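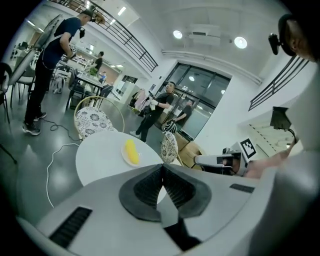
Comer solo en casa me costó más de un año de aprendizaje. Cuando me mudé a Ulten venía de un piso con otras tres personas, y allí siempre había alguien con una olla en el fuego. El primer invierno cené pan con queso casi todas las noches, de pie, mirando el teléfono.

En abril decidí apuntar lo que gastaba en comida. Salieron 137 euros solo en cosas compradas a última hora en la tienda de la estación. No era una ruina, pero tampoco me acordaba de haber comido nada bueno.

Lo primero que cambié fue la mesa. Antes la tenía llena de correo y cargadores. Ahora la despejo al llegar del trabajo y pongo un plato, aunque vaya a cenar una tortilla. Parece poca cosa, pero me siento, y si me siento como más despacio.

Lo segundo fue cocinar dos veces por semana y guardar. Lentejas, arroz, una crema de calabaza. Barbara Krawczyk me pasó su receta de sopa de remolacha, que pide unos 700 gramos y da para cuatro raciones. Yo le pongo menos vinagre que ella y añado una patata. Congelo dos raciones y las otras dos caen en los días siguientes.

Lo que sigo haciendo mal es la verdura fresca. Compro de más, sobre todo en verano, y acabo tirando media lechuga. Cyrill Kälin, mi vecino de arriba, compra cada dos días y solo lo que lleva en la mano. Lo he intentado – me duró dos semanas.

También dejé de ver series mientras ceno. Pongo la radio o nada. Al principio el silencio se me hacía raro y terminaba en cinco minutos. Ahora tardo media hora, y los platos los friego antes de levantarme a otra cosa.

La semana que viene quiero probar con garbanzos secos. Si alguien tiene un truco para que no queden duros sin olla a presión, los comentarios están abiertos.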